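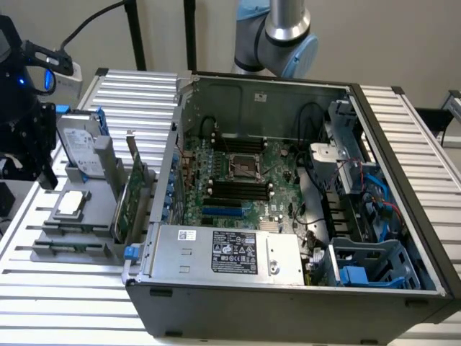

Bench 2, Gretdale workshop: tower opened, with processor and drive in the parts tray.

Progress report to the Plaltier Fund, second period
Prepared by Sosina Gebru, workshop lead
Wednesday, August 18, 2021

1. Work covered

The grant pays for the stripping, checking and rebuilding of donated desktop towers at Gretdale. This report covers the period from the end of March. It deals with the bench work and the parts store. Delivery to households is reported separately by Harriet Kowalczyk.

2. Intake

The store received 992 towers in the period, of which 700 came in a single consignment from Tran. The Tran machines are of mixed age, and many have two processor sockets' worth of memory slots on one board, so they take longer to sort than the office machines we had before. Intake of loose parts (memory, drives, expansion cards) stands at 2,452 items since the start of the grant.

3. Bench procedure

The procedure agreed in March is now in use on all benches. The tower is laid on its side and the side panel taken off. Memory comes out first, then expansion cards, then the drives, and the processor last. Each part goes into a moulded tray beside the case, so that the parts from one machine stay together until the record sheet is signed. The power supply stays in the chassis unless it fails its test.

Abilio Vidal timed the strip-down on the first Tran machines. The mean was around 22 minutes per tower, with most of the spread caused by drive rails that had to be eased off by hand. Rebuild times have not yet been measured and will be given in the next report.

The slotted bench tops have been kept. Small screws fall into the slots, and Gus Gallagher has asked for a magnetic dish at each position. The cost is minor and will be met from the consumables line.

4. Faults found

Three kinds of fault account for nearly all rejected boards: bent contacts in the processor socket, broken memory latches, and swollen capacitors. Bent contacts are the most costly, as the board normally has to be scrapped. The sheet now requires the socket to be inspected under the lamp before a processor is put back – this was left to the fitter's judgement until June. 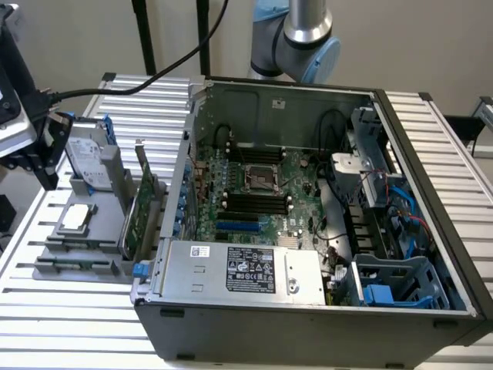
Is the memory tested in the machine it came from?
It is tested on a separate board kept for the purpose, and only then matched to a tower. A fault in the original board would otherwise be put down to the memory.

5. Records

Anika Iwasaki has moved the record sheets into the Nudadent stock system. Part numbers are typed in from the labels by hand. Two sheets in the first batch had the drive and power supply numbers swapped; both were corrected and the form has been laid out again with the two fields further apart.

6. Variance and next period

Spending is under budget on tools and slightly over on drives, where fewer donated units passed the surface test than we had planned for. We ask the Fund to agree a transfer between these two lines – the total is unchanged.

Work for the next period is the rest of the Tran consignment, the timing of rebuilds, and a second lamp for bench 4.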